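How a Factory Plans to Buy a Robot
Part 2: The Parts That Are Easy to Forget
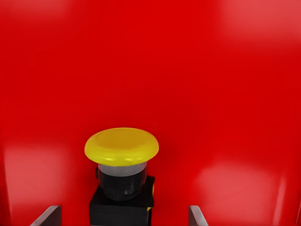
Words: Barnabás Pintér
Reading level: ages 9 to 12
Filed under: Machines, Money

A robot arm is one line on a shopping list. The list at the Harkine jam works had 17 lines.

The planners started with the job. The arm had to lift full jars from a belt and set them in boxes, 32 jars every minute. A slower arm would cost less, but the belt would have to wait for it.

Next came the safety parts. An emergency stop button is a large button that a person can press quickly with a palm. The one shown has a wide yellow cap on a narrow collar, with a black body underneath and red all around it. Pressing an emergency stop tells the machine to stop moving. It does not fix the problem. A trained adult has to do that before the machine starts again.

How many buttons should a factory buy? Planners draw the work area on paper and mark every place where a person will stand. Each of those places needs a button within reach. Harkine needed four. The price was $40 each, so the line on the list said $160.

The list also had a fence, cables, a gripper for the jars and two days of lessons for the staff. Spare parts had a line too. A broken cable can stop the whole belt until a new one arrives.

The last line was called "reserve." This is money kept for costs that were missed. Harkine set aside $1000. In August the floor under the arm had to be made level, and the reserve paid for it.

Words to know
Budget: a plan for how money will be spent.
Gripper: the part of a robot that holds things.
Reserve: money saved for surprises.

Try it: Draw your classroom from above. Mark where people stand or sit. Where would you put the stop buttons if a robot worked there?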